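Trendovmont teaching group: candy scooping
15 Jul 2022

The Cutholm bench has moved on from stacking blocks to serving sweets. Each run is driven by remote control: one person works the hand controller, the arm copies the movement, and the session is saved for training. Maureen Staniforth has set a target of 300 runs, and drivers can book up to 18 in one sitting.

Grip the scoop by the handle and keep the bowl upright until you are over the compartment you want.
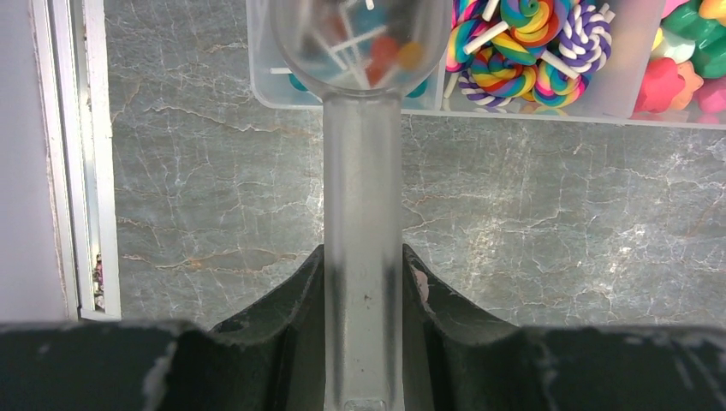

Driving tips

Go slower than feels natural. The learning software copies hesitations too, so if you lose your way, stop the run and mark it as a discard - don't try to rescue it. 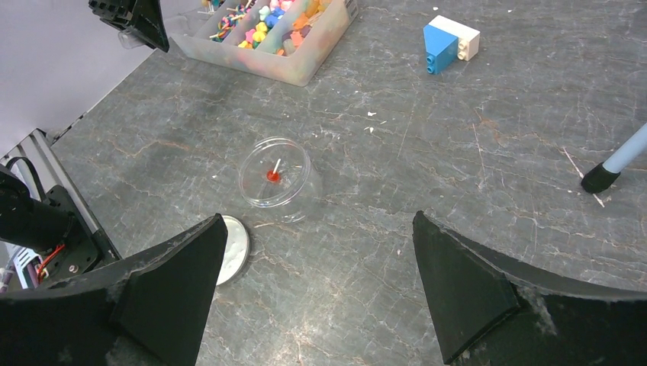 Opening the fingers is where most new drivers go wrong. They let go too early, or only part way, and the arm learns to do the same. Spread the fingers wide, with clear tabletop between them, before you back off from something as small as the clear plastic cup. Chong has written up seven practice drills for this, and copies are in the Forkeck room.

Booking for the next block is open now. New drivers should do the drills first.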